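Hooks on the wall, second try
13/02/2022

In my last post I complained that every bag and jacket in our place ends its life on the back of a chair. Some of you wrote to me with advice, thank you. Meifang Xu told me to buy a coat stand. I don't want a coat stand, because I had one in my old apartment and it fell over whenever I hung my winter coat on it. So I decided to try adhesive hooks again.

I say again because my first try was a failure. It was two winters ago, I bought the cheapest ones and put them on the wall in five minutes. In the night I heard a noise, and in the morning my backpack was on the floor, together with a piece of paint as big as a coin. The landlord was polite about it but I paid for the paint.

This time I read the paper in the box. I bought a pack from Prulex, the small white square kind, and I followed the steps like a recipe. First I cleaned the wall with alcohol on a cloth. I let it dry. Then I pressed the hook with my thumb for one full minute, and a minute is very long when you stand with your arm up. After this you must leave the hook alone for one night before you hang anything. I think this was my mistake the first time, I was not patient.

The height was a question also. Haoran Yan is much taller than me and he wanted the hooks near the top of the door. I wanted them where I can reach without standing on my toes. We measured from the floor and agreed on 149 centimeters for the ones beside the door, and he can have one higher hook for himself on the long wall.
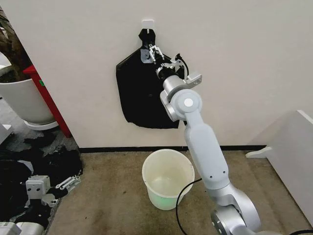

The next thing I had to learn is what is good to hang on such a hook and what is not. Thin things made of cloth are fine. A shopping bag is fine if it is empty. My laptop bag is too heavy, and I will not test it, I still remember the paint. Wet umbrellas I don't hang at all, they drip on the carpet and the carpet in a rented room is not my friend.

About the loop: many bags have only long straps, and if you hang them by the strap they reach very low and swing when you walk past. I fold the strap two times and put the fold over the hook. For jackets I sewed a short loop of ribbon inside the collar where the old one was broken. My sewing is not beautiful but it is on the inside.

The color was not planned. Nearly all our bags and jackets are dark and our walls are white, so now I see at once what is hanging there. Before, when everything was in one pile on the chair, I looked for my black scarf in the pile almost every day, and usually it was at the bottom.

I have still not decided about the kitchen side. There is steam from cooking, and the paper in the box says to avoid humid places. Maybe I will use a real screw there, if the landlord says yes. I wrote to him and I wait for the answer.

If somebody knows how to remove this kind of hook without taking the paint with it, please write in the comments. The paper says to pull the strip slowly down along the wall, but mine has a very short strip and I am afraid to pull it.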